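Speaker notes, Stamthorpe evening talk, March 22, 2022

Running time 30 minutes, plus questions. Do NOT read the slides out.

**Opening**

Start with the kitchen fire blanket story if the room is cold. If they're already chatting, go straight in.

My subject tonight is the leftover rule. Everybody has one. Mine came from my mother: rice is fine the next day if it smells fine. Rosalie Fankhauser's family never kept cooked rice at all. Both households thought they were being sensible, and neither could have told you where the rule came from.

(Pause. Ask for two or three rules from the room. Someone will say chicken. Someone always says mushrooms.)

**Slide 2: where do these rules come from?**

- Half-remembered packets
- Somebody's aunt who was ill once
- Advice written for canteens and passed on as if it were meant for a flat with one fridge shelf

I'm suspicious of the third sort most of all. A canteen cooks by the vat. A vat of stew cools slowly and goes on being lukewarm in the middle for hours. Your bowl doesn't. The danger with cooked rice is real enough: spores can survive the boiling, and if the rice sits out warm they get going and leave a toxin that reheating won't shift. So cool it quickly and get it into the fridge. What I can't find is any good reason for the folklore stuck on top, such as never stirring it, or never reheating it in the dish it was served in.

**Slide 3: the Kosisska survey**

Be fair to it. Hertta Honkanen did the work properly and sent me the raw answers when I asked, which is more than most do.

1083 people replied. The headline was that most of them "always" reheat leftovers until piping hot. I don't believe it. It's a self-report question with an obvious right answer. Ask people if they floss.

The better bit is buried at the back. 121 of them were asked to describe the last leftover meal they ate, step by step. Very few mentioned checking the middle. Several said they stopped when the edge of the plate was bubbling. I know which set of answers I'd trust.

If Mathias Kuster is in the audience he will object that 121 is small. Agree with him. It is small. I'd still take it over the big number.

**Slides 4 and 5: reheating**
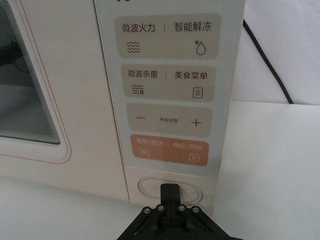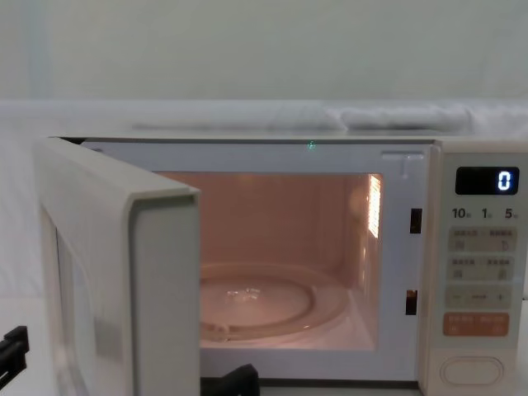

Cold spots. Food heats unevenly, a thick lump more so, and the middle is the last to catch up. Stir halfway, then let it stand a minute or two before you judge it. The standing time printed on ready meals looks like padding and I used to skip it. I was wrong about that one, the heat does carry on moving inwards.

Defrosting: say less than you want to. Main thing is that a half-frozen block will cook at the corners while the core is still ice. Break it up early.

Myth to deal with quickly: that microwaving "kills the goodness". Some vitamins are lost in any cooking. Long boiling in a lot of water is usually harder on vegetables. I have never heard anyone say that boiling kills the goodness.

**Slide 6: the gadgets**

Jonas Hämmerli lent me a Hadent food thermometer and a Baumgartner "freshness" lid. Hold both up.

The thermometer I have no quarrel with. It gives you a number, and you can check it in boiling water.

The lid has a patch that changes colour when food is "past its best". I put it on a tub of lentil soup and on an empty tub. They changed within a day of each other. Two tubs prove nothing much, so don't oversell this, but I did ring the makers to ask what the patch responds to and I am still waiting to hear. Ka-ming Tseng thinks it may simply be a timer with a nice leaf printed on it. Say that it's her guess and leave it there.

**Slide 7: what I do now**

- Shallow tubs, lids off until the steam's gone, then fridge
- Rice eaten the next day or thrown out
- Date on a bit of tape (I forget, often)
- One reheat only

And I've stopped sniffing. Smell tells you about spoilage, and a lot of what makes people ill has no smell whatever. That was my mother's rule gone. I haven't told her.

**Questions**

10 minutes. Likely ones: freezing bread, eggs in the door, hot food straight into the fridge (small amounts fine, stockpots no). If asked about baby food, say I haven't looked into it properly and point them to the health visitor.

Return the thermometer to Jonas. Repeat in May, shorter survey section.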